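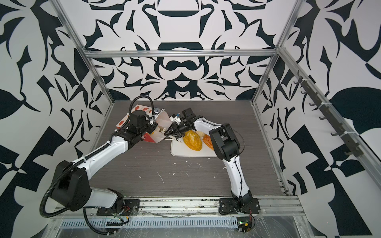 Cutting board between the two arms, peeler-like tool on the right arm and paper bag on the left.

Home Reviews Bench robots Guides Archive Contact

Review: Bendberg Bench Rules, second edition (Grarnument)
14 December 2025

The Bendberg Bench Rules are a ring binder with a set of wall cards, made for people who run small robot arms on a table. It is not a law and it doesn't replace the safety standards for machines, and the binder says this on its first page in large letters. I have used it with our two-arm bench since the end of winter, and in this time we wrote down 1,361 runs in the log sheets it comes with. I think this is enough to say what is good and what is not.

You get the binder, the cards, a pad of log sheets and a roll of yellow floor tape. The paper is thick and the cards can be wiped, so for a bench where food is handled I am satisfied. The rings of the binder are weak. Mine already don't close well.

The part I like most is the section on hand tools. A gripper which holds a peeler must be treated as a peeler, also when the arm is standing still. So no hand goes over the board until the tool is put down or the power to the arms is cut. Before, we had a habit to reach in quickly and turn the fruit when the arm was waiting. Everybody did it, me also. The card is now on the post next to the stop button and I don't see this any more.

The second good section is about the two arms sharing one space. The rule asks that you decide in writing which arm has right of way over the middle of the table, and that the other one waits outside. With a paper bag on one side and the cutting board close to it, you notice fast why the writing is useful. One person thinks the bag arm goes first and the next person thinks the opposite. We have now one line on a card, and the argument is finished.

The floor tape goes 600 mm from the front edge of the table. In a big room this is fine. Our room is narrow and the line ended under a cupboard door, so we had to move the cupboard. The binder gives no advice for narrow rooms. I wrote to Grarnument and they answered after two weeks that a page for this is planned for January.
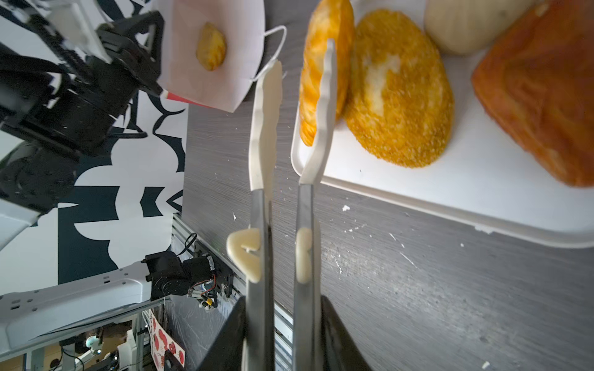 Cleaning is where I have my biggest complaint. The rules say "clear the work surface of loose material between runs" and then they stop. What is loose material? A whole roll, yes. But crumbs are also loose, and on a dark table every small one shows. If we read the sentence strictly we would wipe more than we work. If we read it softly, each person decides alone, and then it is no rule. We made our own: wipe when the food is changed, and always before changing tools. Tongs and peelers get washed away from the bench, never while they are mounted. I would like to see something like this printed in the next edition.

The cable section is short but correct. Cables must have enough slack for the full reach of the arm, no loop may hang where a gripper can catch it, and open boards should be covered or put where no water comes. It asks for a check with a signature every week. We do it in ten minutes. The log sheet has too little room for remarks, and I write on the back.

I was surprised that bags with handles have a half page. A thin cord handle can go around a fingertip of the gripper, and the rule says to do the first lift slowly, with a person at the stop. Good advice, and I haven't seen it in the Wundby guide, which I used before. Wundby has the better drawings. The drawings in the Bendberg binder are small and grey and one of them is printed upside down in my copy.

The language is simple enough for new people, which I appreciate as English isn't my first language. Some words change between pages, for example "operator" and "bench lead" seem to be the same person.

I give it 3 out of 5. Buy it if you have no written rules yet. If you already have good ones, borrow a copy and read the hand tool section.

Comments (3)

benchside_kt: Does the tape hold on vinyl floor? Ours came off at the corners within a month.

mango_and_motor: My copy also has the upside down drawing, it's the one with the emergency stop. We have the same trouble with crumbs. We use a soft brush and write the time on the log.

Reader from Hashmi: Thanks for this. Are the cards sold without the binder? I only need the tool one and the right of way one.

Contact | Copyright 2025 | Back to top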